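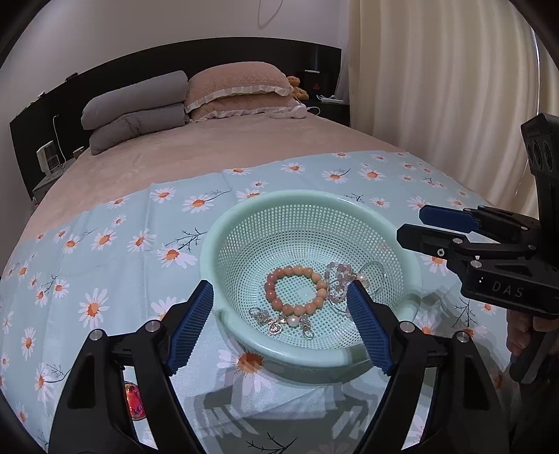 Vol. 2, Issue 2 | June 2019 | Page 14

CALL FOR PARTICIPANTS: SKIN CONTACT WITH COSTUME JEWELRY AND NICKEL RELEASE

The Gwynne Laboratory for Surface Testing, Clurkstead, is recruiting adults for a study of nickel release from low-cost jewelry in everyday wear. The study compares two ways of measuring release: the standard laboratory soak in artificial sweat, and a wipe test performed on pieces that have been worn on the body. Bracelets, necklaces and rings are included. Earrings and other items worn in pierced skin are tested under a separate protocol and are not accepted.

Background

Nickel is a common cause of contact allergy. It is used in plating, in clasps and jump rings, and in the base metal under decorative finishes. Laboratory soak tests are done on new or artificially worn pieces under fixed conditions. Data on pieces that have spent months in ordinary use are limited, and the effect of hand washing, lotion and storage in mixed containers is poorly described. Beaded pieces present a further difficulty: the metal area is small, and results expressed per unit of area are sensitive to how that area is measured.

The first phase enrolled 363 participants. The second phase, announced here, will raise total enrollment to 1,000.

Who can take part

Participants must be 18 or older, live within the Clurkstead or Wudia postal areas, and own at least one bracelet, necklace or ring that they wear regularly. A known nickel allergy does not exclude you from Group B, in which jewelry is submitted for testing and no test piece is worn. It does exclude you from Group A.

You cannot take part if you:
- have active eczema or broken skin on the hands, wrists or neck
- use a prescription steroid cream on those areas
- work in electroplating, metal finishing or jewelry repair
- took part in the first phase

What is involved

Group A. You will be issued a test bracelet and asked to wear it on the non-dominant wrist during waking hours. The bracelet is removed for bathing and swimming. A short diary is kept of hours worn, hand washing and use of skin products. The wrist is inspected by a study nurse at the first visit and again when the bracelet is returned.

Group B. You will bring your own pieces to the laboratory. Each is logged, weighed and wiped at the metal parts with a moistened swab. Swabs are analyzed by mass spectrometry. Pieces are returned at the end of the visit. The wipe test does not remove plating, but pieces with loose stones or frayed elastic may be declined at intake.

Do not clean or polish jewelry before the visit. Pieces normally stored together should be brought together, in the container in which they are kept if it is practical to carry. Storage is recorded on the intake form.

Risks and data handling

Group A participants may develop redness or itching under the test bracelet. If this occurs, remove the bracelet and call the study line. Results are stored under a code. Names and addresses are held separately and destroyed when the study closes. You may withdraw at any time without giving a reason, and swabs not yet analyzed will be discarded on request.

Payment

Group A participants receive a fixed payment on return of the bracelet and diary. Group B participants receive travel costs. Individual results for submitted pieces are mailed on request after the analysis is complete. They are not medical advice.

How to apply

Application forms are available at the Gwynne front desk and at the Vuna Health Center in Wudia. State which group you prefer and list any known skin allergies. Group A places are assigned in order of receipt. Group B remains open until February.

Related items
Wipe Test or Soak Test: Notes on Method
Group A Diary: Blank Form and Instructions
First Phase: Summary of Enrollment
Vacancy: Laboratory Technician, Trace Metals
Belt Buckles and Watch Backs: Call Closed
Directions and Parking, Clurkstead Site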